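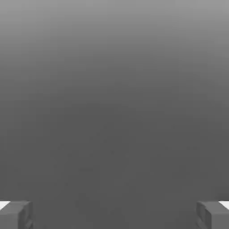

Slide 1. Grey, lighter towards the top.

Introducing the guest: short biographies for science podcasts
Speaker notes, Hjørdis Bråten
Afternoon session, 23 minutes and then questions

Opening

Good afternoon. My name is Hjørdis Bråten and I write the guest biographies for Ovari, a podcast where researchers in computing and robotics talk about their work. I do not sit at the microphone myself. The host is Eilif Amundsen, and many of you know his voice better than you know mine. My part is the text on the episode page and the paragraph he reads before the first question.

(Wait. Look up. Speak slowly, the room has an echo.)

I would like to talk about that paragraph. It is a small piece of writing and it often gets written last, when everybody is tired. But the guest listens to it with great attention, and so does the guest's mother.

Slide 2: What people search for

After an episode comes out, listeners go and search for the guest. We see the search words that bring them to our page. They want to know where the person studied, where she comes from, if she is married, how old she is. The research itself comes further down the list. I was a little sad about this in the beginning. Now I think it is natural. If you have listened to a person for a whole evening, you become curious about the person.

The question is how much of this curiosity we should answer. At Ovari we have a rule: we write what the guest has said in public about herself, or what she has agreed to in an email to us. We do not write about parents, partners or children unless the guest brings it up and is happy to see it in print.

Slide 3: The Stovanent episode

(Tell this one without reading.)

In May we had a guest from Stovanent, a small company that makes speech software. I wrote that he was a professor. He had been a guest lecturer for one term. I had found "professor" on three other sites and believed it was safe. All three had copied the same text, and the first of them had made a mistake in translation. In his country the word for a lecturer looks very much like our word for professor.

He was polite about it. His old department was less polite. We corrected the page the same evening, but Eilif had already read it aloud, and a recording is slow to correct. We had to cut the introduction and read it in again, and you can hear that he has a cold in the new part.

Since then I ask for the job title in the original language, and I keep it in my notes beside the English one.

Slide 4: The length

Our limit on the page is 400 characters with spaces. People complain about it, and I complain too. For the spoken version there is no number, but Eilif stops me if he has to breathe too many times.

What I put in: the name as the guest writes it, the place of work now, the main subject in everyday words, and one piece of work the listener can find afterwards. What I leave out: prizes, unless the prize is the reason for the talk. Also the words "leading", "famous" and "genius". I have never met a guest who was comfortable with "genius", except one, and I will not tell you which episode.

(Possible laugh. Do not wait for it.)

Slide 5: Before and after

Read both aloud.

Before: "Our guest is a world-leading expert in artificial intelligence whose groundbreaking work has changed how we think about machines and people."

After: "Our guest works at Promine, where she studies how older people talk to machines in their own kitchens. Her book on the subject came out in the spring."

Ask the room: which of these persons would you like to have coffee with? Take one or two answers, no more.

Slide 6: Names

Ask how to say the name. Ask for a voice message, a written guide does not help much. My own name is spoken wrongly in most countries and I do not mind, but I notice when someone has tried. Eilif keeps the voice messages in a folder and plays them just before he records.

Also ask if the name has changed. Scientists marry, move and change alphabets, and old papers stay under the old name. The guest decides if the page should mention it.

Slide 7: Old pages

A biography gets old on its own. Our guest from Strobel left the company a few weeks after we talked to her, and the page still said that she worked there. Now we write the month of recording under each text. We change facts if the guest writes to us, but we do not rewrite the whole archive. Somebody will ask about this. Say that we are two persons and that we also have to make the next episode.

(If time is short, skip slide 7 and go to the form.)

Slide 8: The form

Show the form we send to guests. Leave it up during the questions. Paper copies are on the table by the door – please take one, I do not want to carry them home on the train.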